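Home | Grants | Reports | Contact

Tosholm Reading Rooms — Progress Report to the Flatar Fund
January 29, 2022

We were asked whether the new opening hours have brought in more readers. The door counter says 2,537 visits since August, against a target of 4,000. I would not lean on either figure. The counter logs a person going out for coffee as a new visit, and the target was set before anyone had looked at past use.

Loans are a better guide. Members borrowed 505 books, and 160 of those went out on evenings we used to be closed. That is something, though it may only be the same people coming later.
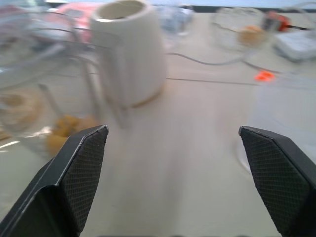 Pale tabletop, Tosholm.

The Zadilance booking system is still not doing what we were sold. It drops renewals, and staff keep a paper list beside it. I do not recommend paying for the second year until that is fixed.

The Cho branch wants the same hours from next quarter. We would hold off — one set of shaky numbers is enough for now.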